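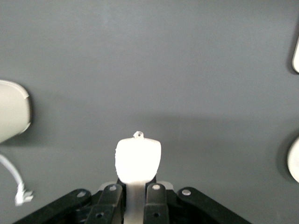 A gripper holds a small white part upright over the gray work surface at Jastley. Photo: Alfie Inskip

I went to Jastley on a Monday to learn about rules, and I'll admit I packed a large coffee. Rules for robots! I pictured a fat binder and a long afternoon. What I got was a single laminated sheet, taped up at eye level, and a very lively argument about cables.

The sheet has 10 lines on it. Goodall, the company that runs the workshop, wrote the first version in August and has changed it 2 times already. Line one says you stay out of the arm's reach while it's powered, even if it looks parked. Especially if it looks parked, somebody has added in pen.

Then there's the cable line, which got everyone going. Loose leads are supposed to be clear of the arm before a run starts. Fine, but how clear? Half the crew wants a painted border on the surface. The other half says a border just teaches you to stare at the border – you should look at where the fingers are headed and tidy up from there. I was with the painters until I watched a few runs, and now I keep changing my mind.

My favorite rule is the dull one about grip force. You start low, write down the number, and go up a step at a time (in the log, please, and never on the back of your hand). The crew at Bitbridge, who swap notes with Goodall, skip the log for parts they already know. Goodall won't. A part from a new batch counts as a new part, full stop, and I think they're right about that one.

Before a new person can run the arm alone, they do five supervised sessions, and the last one includes hitting the stop button mid-move. I had a go at that bit myself and was far too slow the first time. You'd be amazed how polite your hand gets around a big red button!

The cable question goes to the Tarkcombe meeting next. I've asked for a seat near the back.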